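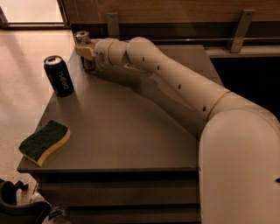 Demonstration gathering (robot learning)

Demonstration gathering is the job of recording a robot while it does a task, over and over, so that a learning system can pick the task up from the recordings. You'll also see it called demo collection, or teaching by showing. I've been doing it for a while at Grenbridge and I keep getting asked to explain it to new people, so this entry is my long answer. Fix anything I've got wrong!

What a demonstration is

One demonstration, usually called an episode, is a single run at a single task. Pick up the can, put it next to the sponge, let go, back off. While that goes on, the computer saves what the camera sees, where each joint of the arm is, how open the gripper is, and what command was sent at each moment. The last one is the part people forget to ask about, and it matters a lot (the system is learning to go from what it sees to what it should do next, so without the commands you've just got a home movie).

Episodes are short. If one drags on, the person steering was probably lost, and I'd throw it out.

How the arm gets steered

There are a few common ways. In hand guiding, you take hold of the arm and push it through the motion. It's lovely for beginners, but your own hands and sleeves end up all over the camera view, and the learner can get attached to them. In remote steering, you hold a controller or a small copy of the arm and the real one follows along. This takes more practice, and I still think it's worth it for anything with a camera involved. The third way is scripted motion, where a program does the moving. Scripts are tidy and never get tired, but they tend to reach for things the same way every time, and they fall apart once an object has rolled over.

Urszula Michalski trained me on remote steering, and her one rule was to move as if somebody were going to copy you, which, well, yes. Pausing in midair while you think is a habit the learner will happily pick up. So is that nervous little wiggle before closing the gripper. I had both.

Choosing the objects

Most tabletop work uses plain household stuff: soda cans, sponges, cups, small metal cylinders, that kind of thing. A good set has some variety in how the things behave when squeezed. A sponge forgives nearly any grip. A smooth metal cylinder doesn't, and a small one standing upright is easy to knock over on the way in, so it takes a straight, slow approach. Cans are somewhere in the middle, and an empty one and a full one are really two different objects as far as the arm is concerned.

It also helps to leave things on the table that aren't part of the task. If the only object in view is the one to be grabbed, the learner can get away with grabbing whatever it sees. Put a can and a sponge out there with the cylinder and it has to tell them apart.

Placement

My favorite topic, sorry. People are terrible at putting things down at random. Leave it to us and everything lands in the comfortable middle of the table, with the label facing forward. The learner then does great in the middle and hopelessly near the edges. At Grenbridge we use a placement sheet called Castlow, which gives a spot and a turn angle for each object before each episode. It sometimes picks a spot way at the back, where the arm has to stretch out, and those are the ones everybody would skip if they could. Do them anyway. The arm's shape is so different when it's stretched that the nearer examples don't help much.

The same goes for light. Record in the morning and in the late afternoon if there's a door or window nearby, and don't fuss too much over what's standing around on the floor. A spotless background teaches the system to expect a spotless background.

How many are needed

Nobody has a fixed answer and I'm suspicious of anyone who offers one. It depends on the task, the learner and how sloppy the steering is. Our first set for a simple pick and place had 896 episodes, recorded by 4 people, and after review we dropped 27 of them. I'd have guessed more. Hermine Eberhard went through every one, and most of what she dropped had a camera problem, with the picture lagging behind the joint readings.

Failures

Should you keep the bad ones? Opinions differ, loudly. For plain imitation, where the learner simply copies, a missed grasp that ends in a fallen object is best left out. A missed grasp followed by a clean recovery is gold, though! The learner will miss too, sooner or later, and it needs to have seen what comes next. Some groups record recoveries on purpose by starting the arm in an awkward position. Whatever you decide, label the outcome right away, while you still remember it.

Labels and notes

Each episode should carry the task in plain words, the outcome, who steered, and which objects were out. We write the task two ways ("move the can left" and "slide the soda over", say) if the learner is going to take spoken or typed instructions. Waldemar Tokarz wants the gripper pads logged too, with the change date. I grumbled about this until I tried comparing episodes from before and after a pad change.

See also: imitation learning; remote operation; grasp planning; camera calibration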